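The T-Shirt Bag (Grocery Carrier Bag)

3 May 2019
21 comments | 5 shares

The T-shirt bag, also called a carrier bag, a vest bag or just "the plastic bag" at my house, is a thin polyethylene sack with two handles made in one piece with the body. It gets its name from its shape. Lay a new one flat and it looks like a sleeveless undershirt, with the handles for shoulder straps and a scooped neck between them. I have been writing up household containers for the Clorkow pages for a while now and kept skipping this one, probably because I own so many of them!

Most are made from high-density polyethylene, usually shortened to HDPE. That's the crinkly kind, the one that wakes up everybody in the house when you unpack snacks late at night. Low-density polyethylene (LDPE) is softer, a bit waxy to the touch, and turns up more often in bread bags and the heavier bags from clothing stores. Manufacturers start with a long tube of film, flatten it, tuck the sides in to make the folds called gussets, seal it across at the top and bottom, and then stamp out the opening. The piece that gets stamped out leaves the handles behind.

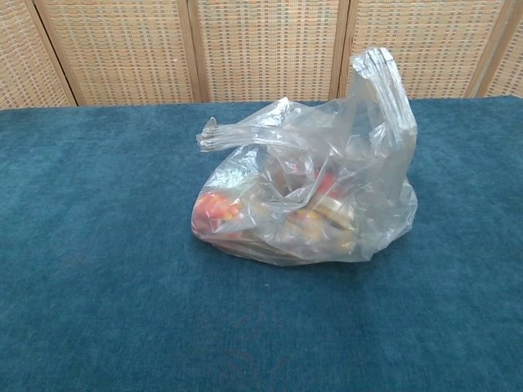 Packing one well is a small skill, and I learned mine from Yayra Fiadzo, who bagged groceries at Fendotgate all through high school and still can't watch me do it. Her rule is heavy and flat on the bottom, boxes up the sides to make walls, soft things last. Once the bag leaves your hand it has no shape of its own, so it slumps and everything slides into a heap, and you get a cylinder lying on its side toward the right of the pile, like the cream-colored one with the gold-looking band. If that's a glass jar, Yayra would have stood it upright and put something soft next to it. The milky film doesn't help much when you're hunting for things, either. Strong colors come through (red especially) and labels mostly don't.

The handles are where these bags usually give out. All the weight hangs from two strips of film, and the film stretches before it tears, so you often get a little warning: the strip goes narrow and ropy and starts cutting into your fingers. Carrying both handles together spreads the load. Double bagging works too, though I'd save it for cans and milk.

Storage is its own subject. There's the bag of bags, hung on a doorknob, and there's the fabric tube with elastic at both ends. Then there's the triangle fold, which Muchen Yuan taught me last November: flatten the bag, fold it lengthwise into a strip, then fold the strip up corner over corner like a paper football and tuck the tail in. It takes me far too long, but a drawer full of little triangles is a lovely thing to open.

Second uses in my home include small trash can liners, shoe covers in suitcases and wrapping for wet swimsuits. Check for holes first if it's going to be a liner (yes, I learned this with coffee grounds). Thin film generally shouldn't go in curbside recycling, where it winds around the sorting equipment. Many larger grocery stores have a drop-off bin by the entrance, and bags should go in empty and dry.

Related articles
Mesh Produce Bags
Paper Grocery Sacks
The Xia Folding Basket
Bread Bags and Their Clips
Venar Shelf Liners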